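Writing to your representative from the kitchen table

Most people I know write to a politician only when they are angry, late in the evening. I did the same for years. Now I do it on Sunday after breakfast, when the table is clear, and I get more answers.

Keep one folder for each matter. Mine says "Clinic hours" on the front, and inside are my letters, the replies and the cuttings from the local paper. Write the date of arrival in pencil on every reply.

Say in the first line what you want. "Please vote against the closing of the Collcombe clinic" is enough. The reasons come after, and one page is plenty. If you live in the district, put your full address at the top - many offices do not answer without it.

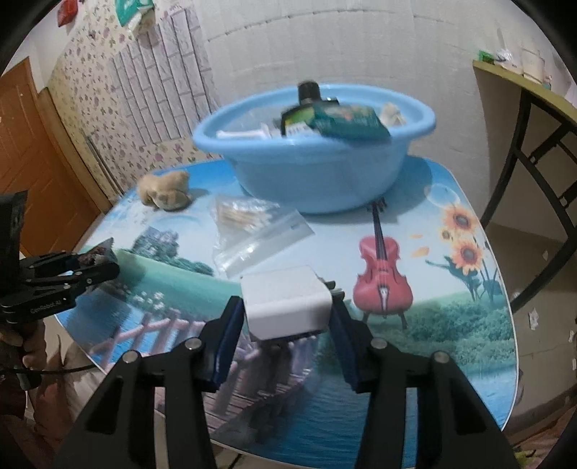 A small white block between two dark blue pads.

For a petition on paper, use a clipboard and two pens that write in the cold. Leave wide lines, as people have big handwriting when they stand. Our clinic petition had 2,602 names, and 48 of them were refused because the address could not be read. Waraporn Rattanakul checked the sheets with me and taught me to read each address back to the person before they walk away.

When you call the office, have your folder open and ask for the name of the person who answers. Write it down at once. If no reply comes to your letter, send a copy of it with a short note on top, and stay polite.

Old letters I keep in a shoe box under the stairs, the newest in front.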